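Ticket 2596: gripper closes late when teaching by remote, stemmed glass task
Project: Vutbridge tabletop set
Opened by: teaching station 2
Status: resolved, watching
Date: 5/11/25

Problem

When I drive the arm with the hand controller, the fingers trail my trigger squeeze by a noticeable beat. Arm motion is fine, and I mean really fine, it follows my hand beautifully. Only the gripper lags. On blocks and cups you'd hardly care. On a small stemmed glass you keep squeezing, think nothing is happening, squeeze more, and then it all arrives at once.

Expected: fingers move with the trigger.
Got: fingers move after the trigger, then overshoot the width I wanted.

Setup

Altura controller software, stock settings except for grip force, which I had at 67. Wrist camera on, plain brown tabletop, one clear glass per demo. Hand-guided teaching (pushing the arm around myself) does not show the problem, but the gripper is on a button in that mode so it's hard to compare.

What I tried first

Restarted the controller. No change.
Swapped the USB cable. No change.
Swapped to the spare controller. Same lag, so the controller is off the hook.
Turned off the wrist camera preview. Lag gone!! Turned it back on, lag came back. I did this on and off a bunch of times because I was so pleased to have something repeatable.

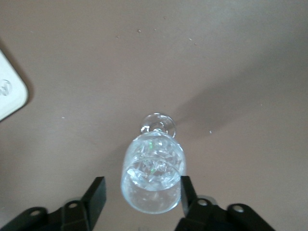
So the preview and the gripper commands were waiting in the same line. The arm commands go out on their own channel, which explains why the arm felt great the whole time. I sent that to the Drarnier support desk and got a reply the same afternoon (thank you!) pointing me to a setting called "separate tool queue." It's under Advanced, second tab, and it ships turned off.

Fix

1. Stop the session and park the arm.
2. Advanced, second tab, separate tool queue: ON.
3. Restart the teaching service. A reconnect is not enough, I tried.
4. Redo the trigger calibration, full open to full close.

After that I recorded 9 demos of the glass pick with the preview on and the fingers were right there with me every time. What a difference. I could ease the pads up to the bowl and feel like I was doing it with my own hand.

Also changed

Dropped grip force from 67 down to the low preset for anything glass. The old value was me making up for the lag, and I don't want the policy to learn my bad habit.

Old recordings

Please don't mix the demos from before the fix into the training folder. The trigger and finger timestamps don't match in those. I moved them to the Quách archive folder with "lag" in the name. The March block demos are probably OK but I'd replay a couple before using them.

Still open

Can the separate tool queue be on by default in our station image? I've set it by hand on station 2 only.
Haven't tested with two camera previews running at once. Will do that next and add a note to this ticket.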